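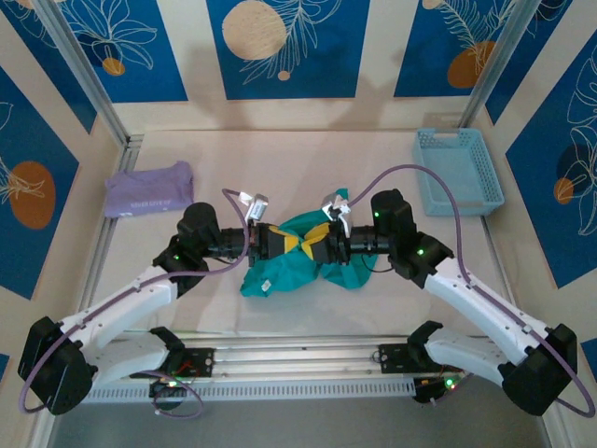
Ruvum pocketed fingers on a pair of bench arms, holding a teal cloth between them. Folded T-shirt at the back left.

Ruvum Pocketed Gripper Fingers (set of four)
For two-arm benches working with clothes, towels and other soft things
£300 the set, black edge pads included
Made to order in Rokuvport

Cloth is a lovely thing to wear and a dreadful thing to pick up with a robot. It slides, it bunches, it hides its own corners, and when you finally have hold of an edge you find you have hold of three layers of it. We've been making gripper fingers for a good while now, mostly for people who move boxes and tubs about, and whenever a customer rang us to ask about laundry we used to wish them luck and put the kettle on. These fingers came out of finally giving in and having a proper go at it ourselves.

They are sold in sets of four, which gives you two fingers for each arm, and they're meant to be used on both sides at once. You can buy a single pair if you only have the one arm (drop us a line, there's a price for it), but we chose the shape with a handover in mind, where one gripper is holding a garment and the other has to come in close and take a share without the two of them squabbling over the same bit of hem.

What the shape does

Each finger is bright yellow with rows of rectangular pockets let into it, and has black pieces along the edges. The pockets keep the weight down, and a light finger is kinder to the little motors that open and close it. The yellow is there for the cameras as much as for us. Against a pale tabletop and most people's washing it's easy to tell where the finger ends and the shirt begins, although if you happen to fold a great many yellow shirts you should ask us about the grey version.

The edge pads are 19 mm wide and come off with a small hex key. We send a spare set in the box. They do wear, and you'll notice it first on slippery fabrics, when a sleeve that used to stay put begins to creep out of the grip.

How we tried them

We'd rather tell you what we did than give you a row of stars. The fingers went on to two matching arms facing each other along a rail, inside a walled bench, and we gave them T-shirts, knitted things and tea towels from a basket. We ran 200 garments with our older plain fingers and then the same 200 with these, with the same arms and the same controller, changing nothing else that we could help changing. The walls of the bench are patterned on purpose, by the way. A plain wall is very flattering to a camera, and most of our customers don't work in front of one.

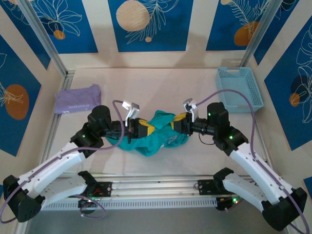 On the heavier knits the difference was plain enough that we stopped arguing about it. The old fingers would pinch a fold and then lose it when the second arm began to pull, and we spent a lot of time putting jumpers back where they started. With the pocketed set the two arms could keep hold of one garment while we worked out, rather slowly at first, which of them ought to let go. Thin cotton was closer. On a light T-shirt you may not see much of a gain, and if light T-shirts are all you fold then the Pedville plain pair at the bottom of this page will do you nicely for a good deal less money.

One thing that did surprise us was how much the closing speed mattered. We had been shutting the grippers as briskly as the controller would let us, out of habit from the box days, and a brisk close pushes a little puff of fabric away in front of the tips. Slow the last part of the travel right down and the cloth stays where it is. There's a starting set of values on the card that comes with the fingers, and they're only a starting set, so do please fiddle.

Cameras at the wrist

We get asked about this more than anything else. The fingers are long enough that a wrist camera looking down the gripper will see a fair amount of them, and when there's a thick garment in the grip it will see a fair amount of that too. We tried several positions. Mounted low, the camera had a splendid view of yellow and very little else. Mounted higher and tipped forward, it could see over the top of the fold to the other gripper coming in, and that was the view we wanted for a handover. A fixed camera looking down at the whole bench is still worth having alongside it. When the cloth rides up in front of the wrist view, the overhead one tells you what the other end of the garment is up to.

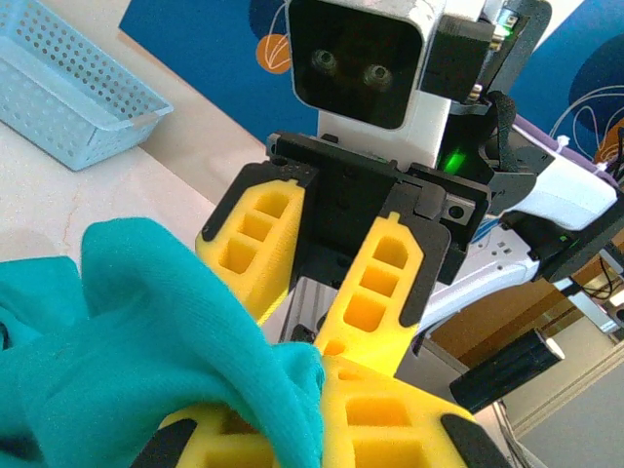
If your camera has two lenses side by side, check that both of them clear the finger tips with the gripper fully open and again fully closed. It's a dull job and takes five minutes. We skipped it once and lost most of an afternoon to a depth reading that made no sense at all.

Cables, while we're being dull. Leave a generous loop at the elbow and at the wrist, and move each arm by hand through its whole reach before you switch anything on. Two arms working close together have twice as many chances to catch a cable.

Fitting

The standard plate fits the Mohammed bench arm and anything that takes the same four-screw pattern. For other arms, send us a drawing or a clear photo of the mounting face with a ruler in it, and we'll tell you whether we have a plate already. We usually do. Tighten the screws evenly and stop when they're snug.

In the box
Four pocketed fingers
Edge pads, fitted, plus one spare set
Two mounting plates and screws
Hex key
Settings card

Delivery is about 11 working days from Rokuvport. Returns are fine within the month, even if you've used them, so long as the plates come back too.

Also in this range
Pedville plain fingers, one pair
Replacement edge pads
Ruvum high camera bracket

Page last updated February 2025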